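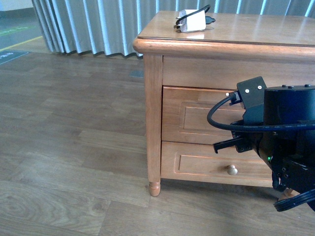

Anstead Kommode mit zwei Schubladen

Niedrige Kommode aus Holz, honigfarben gebeizt, mit überstehender Deckplatte und gedrechselten Füßen. Sie gehört zur Serie Anstead und wird in der Werkstatt von Druvano gefertigt. Geeignet als Nachtschrank, als Beistellmöbel im Wohnzimmer oder als kleine Wäschekommode im Gästezimmer.

Lieferung fertig montiert. Lediglich die Knöpfe liegen bei und werden vor Ort eingeschraubt.

Deckplatte

Die Platte ist glänzend lackiert und hat eine rund gefräste Kante, die über den Korpus hinausragt. Unter dem Überstand liegt eine schlichte Zarge, erst darunter beginnen die Schubladen. Die oberste Schublade sitzt dadurch etwas tiefer als bei vergleichbaren Möbeln ohne Zarge. Wer neben dem Bett sitzt und viel in der oberen Schublade kramt, sollte das bei der Wahl der Betthöhe berücksichtigen.

Der Glanzlack wird in mehreren Gängen aufgetragen und zwischengeschliffen. Er verträgt Wassertropfen, wenn sie bald abgewischt werden. Heiße Tassen, Kerzen ohne Untersetzer und nagellackentfernerhaltige Mittel verträgt er nicht. Ladegeräte und Netzteile können auf der Platte liegen, sollten beim Laden aber nicht mit einem Tuch oder Kissen bedeckt sein. Gummifüße von Lampen und Lautsprechern können mit der Zeit Abdrücke hinterlassen — ein Stück Filz darunter genügt.

Auf hochglänzenden Flächen sieht man Staub und Fingerspuren bei seitlichem Fensterlicht deutlicher als auf matten. Eine matte Ausführung der Platte ist für die Serie Anstead nicht vorgesehen.

Schubladen

Zwei Schubladen übereinander. Die Fronten haben rechteckige, vertiefte Füllungen, in der Mitte der Füllung sitzt der runde Holzknopf mit pilzförmiger Kappe. Die Maserung verläuft auf den Fronten senkrecht. Der Farbton ist an Fronten und Korpus gleich, ein warmes Orangebraun. Je nach Licht wirkt er heller oder rötlicher, bei bedecktem Himmel und vor kühlen Wandfarben etwas kräftiger als unter Lampenlicht.

Die Schubladen laufen auf Holzleisten, ohne Rollen und ohne Dämpfung. Nach einigen Wochen in einem beheizten Raum laufen sie meist leichter. Hakt eine Schublade, hilft ein wenig Kerzenwachs auf den Laufleisten. Öl und Silikonspray bitte nicht verwenden, beides zieht ins Holz ein und lässt sich bei einer späteren Ausbesserung kaum noch entfernen.

Ein Auszugstopp ist vorhanden. Zum Herausnehmen die Schublade bis zum Anschlag ziehen, vorne leicht anheben und herausführen. Die Schubladen sind auf der Rückseite mit Bleistift gekennzeichnet und sollten nicht vertauscht werden.

Die Tragfähigkeit je Schublade beträgt 14 kg bei gleichmäßiger Verteilung.

Füße und Stand

Die Eckpfosten sind vierkantig und laufen seitlich am Korpus durch bis nach unten. Dort gehen sie in gedrechselte, gerundete Füße über, die sich zum Boden hin leicht verjüngen. Unter der Kommode bleibt Luft, mit Besen oder flachem Staubsaugeraufsatz kommt man darunter.

Auf Dielen, Parkett und Böden in Holzoptik empfehlen wir Filzgleiter. Ein Satz liegt bei. Die Auflagefläche der Füße ist klein, auf weichen Bodenbelägen kann sich das Möbel deshalb abzeichnen. Auf unebenem Altbauboden gleicht man mit doppelt gelegtem Filz aus, verstellbare Füße gibt es für dieses Modell nicht.

Nicht über den Boden schieben. Zum Umstellen die Schubladen herausnehmen und das Möbel zu zweit am Korpus anheben, nicht an der überstehenden Platte.

Aufstellort

Die Kommode kann vor einer Wand oder vor einem Vorhang stehen. Bei bodenlangen Vorhängen und Plissees bitte so viel Abstand lassen, dass der Stoff frei hängt und nicht hinter dem Korpus eingeklemmt wird. Am Fenster kann direkte Sonne den Farbton über die Jahre verändern. Gegenstände, die lange an derselben Stelle stehen, hinterlassen dann hellere oder dunklere Flächen. Gelegentliches Umräumen verhindert das weitgehend.

Abstand zu Heizkörpern mindestens 44 cm. In Räumen mit Fußbodenheizung ist die Aufstellung möglich.

Ist das Möbel in Reichweite kleiner Kinder, muss es an der Wand befestigt werden. Der Kippschutz liegt bei, Dübel und Schrauben richten sich nach der Wand und sind nicht enthalten.

Pflege

Mit einem weichen, trockenen Tuch abwischen, bei Flecken nebelfeucht mit etwas Spülmittel, danach trockenreiben. In den Ecken der Füllungen sammelt sich Staub, den man am besten mit einem trockenen Pinsel herausholt. Mikrofasertücher mit rauer Seite und Scheuermilch machen den Lack stumpf.

Kleine Kratzer lassen sich mit dem Retuschierstift Rivirgate im Ton Honig abdecken. Tiefere Schäden an der Platte bessert die Werkstatt aus. Bitte vorab ein Foto schicken.

Lieferumfang

Kommode, montiert
2 Holzknöpfe mit Schrauben
Filzgleiter, ein Satz
Kippschutz ohne Wandbefestigungsmaterial
Pflegeblatt

Dekoration, Netzteile und Kabel gehören nicht zum Lieferumfang.

Preis und Lieferung

Der Preis beträgt 155 Euro ab Lager. Der Versand erfolgt per Spedition bis Bordsteinkante, auf Wunsch gegen Aufpreis bis in die Wohnung. Bitte bei der Bestellung angeben, ob ein Aufzug vorhanden ist und wie eng das Treppenhaus ist.

Die nächste Lieferung aus der Werkstatt ist für Mai angekündigt. Bis dahin verkaufen wir den vorhandenen Bestand. Vorbestellungen werden in der Reihenfolge ihres Eingangs bearbeitet.

Holz ist ein gewachsenes Material. Abweichungen in Maserung und Farbe zwischen zwei Stücken sind üblich und kein Grund zur Beanstandung. Wer zwei Kommoden als Paar neben ein Bett stellen möchte, vermerkt das bitte in der Bestellung — wir suchen dann im Lager zwei heraus, die gut zusammenpassen.

Passend dazu

Spiegel Tyagi, Rahmen im gleichen Beizton
Ersatzknopf Anstead, einzeln
Retuschierstift Rivirgate, Honig

Fragen zum Produkt beantwortet Vandana Awasthi, für Reklamationen und Ausbesserungen ist Deepak Dhillon in der Werkstatt zuständig. Beide sind vormittags telefonisch zu erreichen, nachmittags über das Kontaktformular.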